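A table for the season: talking with Hanyu Duan

Hanyu Duan has a small shop in Kanville with the name Flusmont. She sells plates, bowls and decorations for the table. Before the shop she worked for 3 years at Stellitari, where she chose colors for dinner sets. I met her in the morning, before the first customers, and she made tea for both of us.

I asked her first how she began with seasonal tables. "By accident," she said. "My neighbor, Mrs. Dong, wanted to have a dinner in the fall, and all her plates were white. She asked me to lend her something. I gave her orange napkins and one squash from my kitchen. Her guests spoke more about the squash than about the soup."

The shop is not large. Duan told me that she keeps 285 plates there, and she knows where each of them came from. Many are single pieces from broken sets. "People are afraid of the single plate," she said. "They think it is a mistake. For me it is the best one to start with."

Start with the cloth

When a customer asks for help, Duan does not begin with the plate. She begins with the cloth, and she likes it in one strong color, without a pattern. "A pattern is talking all the time," she explained. "Then the plate has to shout."

I wanted to know if green is not a difficult color for the fall, when everybody buys brown and dark red. She shook her head. "Pumpkins grow between green leaves. Our eyes know this already. You put orange on green and it looks fresh, also in the evening."

For the plate she would choose something cool. A pale lavender is her favorite, shallow and with a little shine, so that it catches the light from the lamp. On each side she puts a pumpkin with orange and cream stripes, and then she stops. "My customers always want to add. I tell them, please first eat one dinner like this."
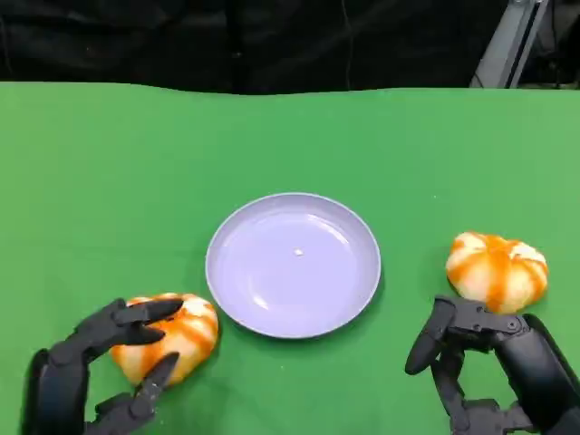
What to keep and what to put away

Duan packs her decorations in paper after the season, never in plastic bags. She writes the color on the outside of each box. "In May I don't remember anything," she said and laughed. "If I did not write it, I would buy the same pumpkin again."

My last question was about the plates. She washes them by hand, with a soft cloth, and she puts a sheet of paper between them before she makes a pile. While she was showing me this, the first customer came in and asked for candles.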